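Grestumdale Students Log 1,000 Pick-and-Place Runs for Automation Project

July 4, 2018

ALTSTEAD - The second-year automation class at Grestumdale Technical School has finished the recording phase of Latuheru, a student project on the handling of small packaged goods. The class passed its target of 1,000 usable runs last week and closed the phase with 1,784 recordings in total, including those rejected in review.

Latuheru covers one task: picking a single packet out of a mixed pile and placing it in an open box. Students perform the motion by hand with parallel-jaw grippers fitted with cameras. The recordings are then used to train a control program for the school's bench-mounted arm, which the class calls Nalik.

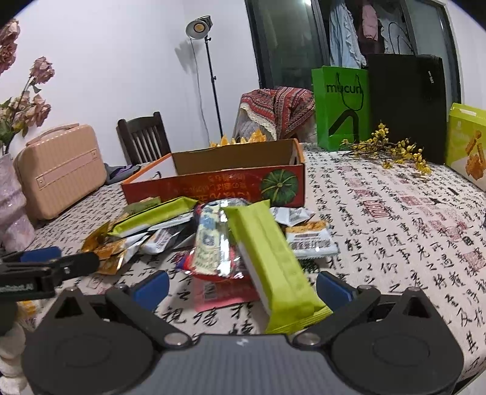 Flexible packaging was chosen as the subject after a term spent on rigid parts. Blocks and bottle caps keep their shape when the jaws close, and the class had little trouble with them. Film packets fold, slide over each other and change outline each time they are moved. Glossy film adds a second problem in the video, as with the transparent-topped packet in the pile, where strong white reflections run down the plastic around the label. Crimped end seals, like the green one on the long packet near the blue finger pad, give the fingers a flatter area to close on, and the students have been asked to note in the log whether a packet was taken by the seal or by the body.

Work was divided among 26 students in pairs. One student operated the grippers while the other kept the log and reset the pile. Each pair was required to change the order and angle of the packets before every run. Runs were rejected if two packets were lifted together, if a packet was dropped outside the box, or if the camera view was blocked during the grasp.

Review took longer than planned. An early batch of 186 recordings had to be checked a second time when the class found that jaw width had been logged in inches by some pairs and in millimeters by others. The values were converted and all but a few of the runs were kept. The log sheet now has the unit printed at the top of the column.

The class also changed its rule on lighting. The first sessions used overhead light only. Later sessions added a lamp placed to the side, and its position is now entered in the log at the start of each session. The two sets will be trained separately before they are combined, so that any difference in grasp results can be traced.

Training of the first model is scheduled for the summer break on the school's own computers. Tests on the Nalik arm begin in October in the Altstead workshop, using packets that do not appear in the recordings. Log sheets and the rejection rules are available from the school office on request.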